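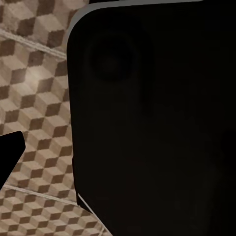
Brernen Clinic Group
Infection Control Working Group
Minutes of the meeting held 24 March 2019, second floor meeting room

Present: Rodica Chiriac (chair), Mesfin Derese (laboratory), Jomar Navarro (nursing), Roxana Buzatu (pharmacy), Teodor Ene (facilities; items 3 to 7)
Apologies: none

1. Minutes of the previous meeting

Accepted with one correction. Under item 4, "swab storage at room temperature" should read "swab storage at refrigerator temperature". RC to reissue the corrected page to all sites.

2. Norovirus: review of the winter period

MD presented the laboratory summary. Stool samples from 140 patients with acute vomiting or diarrhea were submitted over the period. Of these, 53 were positive for norovirus. The remainder were negative or could not be processed. MD noted that the figure for unprocessed samples is not available separately because the request system records both as "no result". He has asked for the two to be split.

JN asked whether the positives were grouped by site. MD replied that most came from the Ulinar site and were submitted within a short period, but that Ulinar also sends more samples per patient seen than the other sites. A higher count there does not by itself show a higher rate. RC asked that the next summary give positives as a share of samples and of consultations, by site.

RB asked whether any staff samples were included. MD confirmed that they were not. Staff samples go through occupational health and are reported separately.

Action: MD to recalculate by site and circulate before the April meeting.

3. Staff absence and return to work

TE joined the meeting.

JN reported that 11 nursing staff were absent with gastrointestinal symptoms during the same period. The current rule is that staff stay away until 48 hours after the last symptom. Two returned early, in both cases after being told by a shift lead that 24 hours was enough. The 24-hour figure appears on an old wall sheet that was never withdrawn at Ulinar.

There was discussion of whether the 48-hour rule should be extended for staff who handle food or feed patients. MD said that shedding of the virus can continue well after symptoms stop, so any cutoff is a compromise. JN was concerned that a longer period would be ignored in practice and would leave the evening shift short. RC's view was that the existing rule should be applied properly before it is changed.

Agreed: 48 hours stays in force for all staff, with no exceptions by grade. The old sheet is to be taken down.

Action: JN to check all sites for the old sheet and confirm removal in writing.

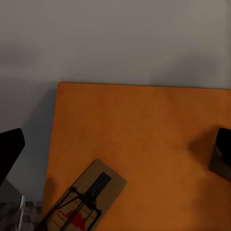

4. Hand washing and hand gel

JN summarized the hand hygiene audit. Observers watched hand cleaning at the start and end of patient contact and recorded the method used. Compliance at the end of contact was good at all sites. Compliance at the start was weaker, and the audit form does not show whether staff had cleaned their hands in the corridor just before entering.

The main point raised was method. Alcohol gel is less effective against norovirus than soap and water, and the written procedure says to wash when a patient has vomiting or diarrhea. In the audit, gel was used in a large part of these contacts. JN attributed this partly to sink location — in the older rooms the sink is behind the door — and partly to habit.

TE said that moving sinks is not possible within this year's budget. He can rehang the doors in the older rooms so that they open the other way, which would leave the sink clear on entry. The fire officer has to approve the change first.

RB asked that the gel not be removed from these rooms, as it is still the right choice for most other contacts. Agreed.

Actions: TE to request approval for the doors. JN to add a "corridor" box to the audit form.

5. Cleaning products

TE reported on the trial of the Fasen chlorine tablets. These are dissolved in water at the point of use and replace the premixed solution. Cleaning staff found them easier to store. Two problems were recorded:

Solution was sometimes made up in the morning and used into the afternoon, past the time limit on the container.
The measuring jug supplied did not match the volume stated in the instructions, so strength varied between sites.

MD offered to check strength with test strips over two weeks. RC asked that the trial not be extended to further sites until this is done. TE noted that the remaining stock of premixed solution will last until the end of April at the present rate of use.

Cost was discussed briefly. A full order of jugs, strips and lidded containers was quoted by Jayasinghe at 2,560 before tax. RB considered this high and asked for a second quote. The order is on hold.

Actions: MD to carry out strength checks. TE to obtain a second quote.

6. Oral rehydration stock

RB reported that rehydration sachets ran low at two sites in the same week. Stock was available centrally but the reorder level had been set using summer demand. The level has been raised for the cold months. RB also proposed a single flavor across all sites to simplify ordering. JN objected on behalf of the children's clinic, where plain sachets are often refused. The children's clinic will keep both flavors; all other sites will change to plain.

RC asked whether the patient leaflet on fluids at home had been updated. RB said the text is ready but the section on when to call the clinic still needs a doctor's review. RC will review it.

Action: RC to return comments on the leaflet to RB.

7. Any other business

TE advised that the water supply at Ulinar will be shut off on one evening in April for valve replacement. The date is not yet confirmed. Portable sinks will be needed if the evening clinic goes ahead — JN prefers to move the clinic to another site for that evening. TE to give notice as soon as the date is known.

MD asked that sample pots be labeled on the pot and not on the lid. Reminder to go out with the minutes.

8. Next meeting

To be held in April, same room. Date to be set by RC once the laboratory figures are ready. Items for the agenda to be sent to RC in advance.

Minutes taken by R. Buzatu.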